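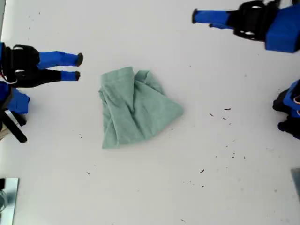
12 July 2020. Creasing, mostly, and a bit on hems. I had meant to write up the weighing first, as I promised Idris I would, but the creases are what I have been thinking about all weekend and I know that if I leave them until tomorrow I shall have talked myself into something tidier than what I saw. A cloth that has been dropped in a heap sits quite differently from one that has been let down gently, and the green one is a good teacher in this respect, being pale enough for the shadows in the deeper folds to show up against the white table. The folds run on the diagonal, the top stands up in two soft peaks, and yet the hem along the bottom stays very nearly straight, as if it had made up its mind to have no part in the muddle. I have written "hem leads" in the margin of the rough book and underlined it, and I am putting it here as well so that I can find it again.

What I mean by "hem leads" is this. When we started on the folding notes for Vodbridge (they want a single sheet they can pin up over the sorting table, in plain words, for people who have never thought about folding in their lives) I began with corners, the way my mother taught me, and the way I think most of us were taught. Find a corner, find the next one, bring them together. That is lovely with a tea towel fresh off the ironing board. With a cloth out of the basket you can spend a good while turning it over and over hunting for a corner, and what you think is a corner is very often just a bit of the middle poking out. The green cloth had a flap like that on the right-hand side, a nice crisp triangle, and I would not have liked to bet on it either way without picking it up.

A hem is easier. You can see a good run of it at once, it feels different under the thumb, and if you follow it along you are bound to come to a corner sooner or later. So I should like the sheet to say hem first, corner second. Eleri is not sure about this. She has been folding for Pludlow since before I came and she says her hands go to the corner whether she wants them to or not, and I do believe her, but the sheet isn't for Eleri.

Notes on the fabric while I have them to hand. The cloths are from the Stakari batch, the second delivery, and all of it has been through the Hopkin powder at the lower dose. Four washes so far. Idris has the weights in his own book and I will copy them in when he brings it back, but the one I remember is 226 g for the blue sample, bone dry off the rack, and I only remember it as we had a disagreement over whether the rack tray had been taken off the scale. (It had. I checked with the empty tray afterwards and apologised.) I didn't weigh the green today and I don't want anybody reading a number into this page that isn't here.

Drop height: I have settled on 300 mm, measured from the table to the lowest part of the cloth, and not to the place it is held by, which is what I was doing on Friday and which makes nonsense of Friday's page. Please ignore Friday's page. I have put a line through it but left it legible.

Shaking out. I tried a shake before the drop and then without, and I'm inclined to leave it out of the instructions altogether. A good shake gets rid of the small tight creases but it also flings the hem round behind the cloth, and then you are back to hunting. Ffion has a sort of half shake, more of a shrug really, which seems to open the cloth without sending the edge off anywhere, and if she can explain it in words I will gladly put it on the sheet. So far her explanation has been "just do it a bit", and I have watched her do it a great many times and am none the wiser.

Picking up from the middle is the other thing I wanted to get down. It is what a person in a hurry does, a pinch from wherever is nearest, and I had assumed it was simply wrong and that we would say so. I have softened on it. If you pinch a soft cloth by a bit of the middle, it gathers up into a little twisted knot, and the creases fan out from there in all directions while the rest hangs in loose, easy folds. You lose the shape, certainly. But the folded edge often comes swinging down the side in a long curve where you can see the double thickness of it, and then your other hand knows where to go. So a middle pinch might be a fair way of finding the hem, so long as you then let go of the middle. I'd like us to try it properly on all 14 cloths before I say any more.

It also shows up the fluff. There are short dark fibres caught in the green near where it bunches, and small specks too, which I would never have noticed with it lying flat, and which I don't remember from the first delivery.
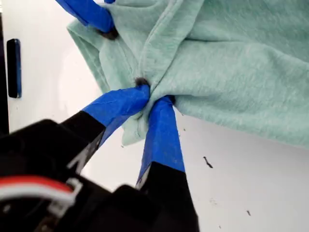

Morfudd Ruddock thinks the dark bits are from the navy overalls, and that we ought to have been washing the pale cloths by themselves from the start. She also said, very kindly, that she had mentioned this in June, and I have looked back and so she had, on the page with the tea ring. Her suggestion is to run the machine empty on a rinse, wipe round the door seal, clean the filter and then do a pale load with nothing else in it, and see whether we still pick up any dark lint. If we do, it is coming from somewhere else, and her next guess would be the basket lining.

I think that is right and I have put it down for the week. My only worry is that an extra wash for the green puts it out of step with the others, and then the five-wash comparison is no longer quite a comparison. Perhaps we do the whole batch again, pale and dark in separate loads, and call it wash five for everybody. It is a lot of drying for one small room, and the rack by the window still has its bad leg.

Perrine asked whether a lint roller would do for now. It would, for looks, but it pulls at the surface and I'd sooner not have rolled and unrolled cloths mixed up in the same pile. Tweezers if it really bothers you, and please write down which cloth.

Storage. I have moved the folded ones off the bottom shelf, where they were getting pressed flat by the ones on top and picking up a hard line along the middle fold which then wouldn't drop out. Short piles, please, with the folded edge facing outwards so that you can lift one without dragging its neighbour along. The unfolded ones can go in the wide basket as they come, and no harm done, we want them rumpled.

Left to do: copy in Idris's weights, pale load on its own as above, middle pinch against hem first with somebody other than me doing it, and a first draft of the sheet for Vodbridge with the shake left as a blank line until Ffion finds her words. The powder is getting low. There is another box behind the ironing board, the opened one, and that should be used up before the new.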